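Notes on the gripper comparison in sim, short fingers vs long fingers, plus the controller swap. Written in a hurry before the handover to Raed, will tidy later.

Last touched: 2023-07-05

## What's in here

- `scenes/` – the table scene, both arms, the small objects
- `grippers/` – two finger sets, `short` and `long`, same gripper body for both
- `controllers/` – `stiff` and `soft`, see below
- `runs/` – logs, one folder per run
- `scores/` – CSVs, one per gripper + controller pair

3357 runs in total. Includes the bad ones. Don't delete the bad ones, Laine wants them for the failure labels.

## Why

Stirkby job needs a gripper for flat, thin-ish things lying on a table. Long fingers were the default from the Dakalano work and they kept catching on the tabletop when the wrist tilted. Pentti thought it was the controller. Elínborg thought it was the fingers. So, both, crossed.

## Set-up

Two arms on one table, all simulated. Only the left one moves in this set. The right one is loaded and holds its parked pose; it's there so the planner has to respect it. If you take it out the paths get shorter and the times can't be compared with anything in `scores/`. Please leave it in.

Physics step and friction are in `scenes/common.yaml`. Friction was changed once, early on, runs from before that are in `runs/old_friction` and are not in the CSVs.

Start pose is fingers down, just over the tabletop, between approach and grasp. The level lies diagonally, with the black peg block to the right of it and a bit further back. Good pose for checking clearance by eye before you launch a batch.
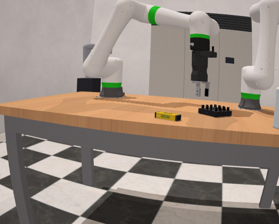 ## Objects

**Spirit level.** Yellow, black ends. The main one. Lies diagonal on purpose so that the wrist has to turn. Grasp across the short side, middle of the body. Anything that grabs an end counts as a miss even if it lifts.

**Peg block.** Black, two rows of upright pegs. Harder. Fingers have to come down outside both rows. Long fingers did better on this one, which annoyed everybody. The collision mesh is a bit fatter than the visual mesh round the pegs, so you'll see contacts that look like they're in mid air. Known, not fixed.

Everything else in the room is set dressing and has no score.

## Controllers

`stiff` – position control, high gains. Fast. Shoves things if the approach is off.

`soft` – same planner, lower gains, gives a little on contact. Slower to settle. Baiba's version, ported from the Vorix branch. The port dropped the wrist damping term for a while, and those runs are tagged `nodamp` in the log header. Filter them out unless you're looking for wobble.

## How to run

1. Copy `config/base.yaml`, set `fingers` and `controller`.
2. Open the scene viewer and check the start pose. Finger tips must be clear of the table.
3. Run `batch.py` with your config. Seeds are in the config, don't pick your own.
4. Run `score.py` on the output folder.
5. Add a line to `CHANGES.md`. Yes even for small stuff.

If step 2 shows the tips sunk into the tabletop you've got the long fingers with the short offset. Happened to me twice. The offset lives in the gripper file, not the config.

## Log format

One row per control step. Columns:

| column | what |
|---|---|
| `t` | sim time, seconds |
| `q1`–`q7` | left arm joints, radians |
| `grip` | finger opening, metres |
| `contact` | 0 or 1, either finger |
| `phase` | approach / grasp / lift / hold |
| `result` | only filled on the last row |

`result` is one of `ok`, `miss`, `drop`. Nothing logged for the right arm apart from its parked pose in the header.

## What we think so far

- Short fingers + soft is the best pair for the level.
- Short + stiff nearly as good, but when it misses it knocks the level out of reach.
- Long + stiff is the worst on the level. Table strikes, mostly.
- Peg block: long + soft. Short fingers bottom out on the pegs before they get a proper hold.

So Pentti and Elínborg were both partly right. Haven't settled what to send to Stirkby. My vote is short, if they can live without peg-type parts.

## Known problems

- `score.py` calls a slow drop `ok` if the run ends before the object lands. Raise `hold_time` to 3 to catch it.
- Shadows are on in the viewer by default and make it crawl. Turn them off for batches, no effect on teh results.
- Ocampo finger pads not modelled yet. Raed has the measurments.
- No camera noise in this set at all, object poses come straight from the sim. Don't use it to argue about vision.

## Who to ask

Scene and objects: Elínborg Vigfúsdóttir. Controllers: Baiba Kalniņš. Labels: Laine Raudsepp. Everything else from now on: Raed Salameh.

TODO: licence file. TODO: rerun the `nodamp` seeds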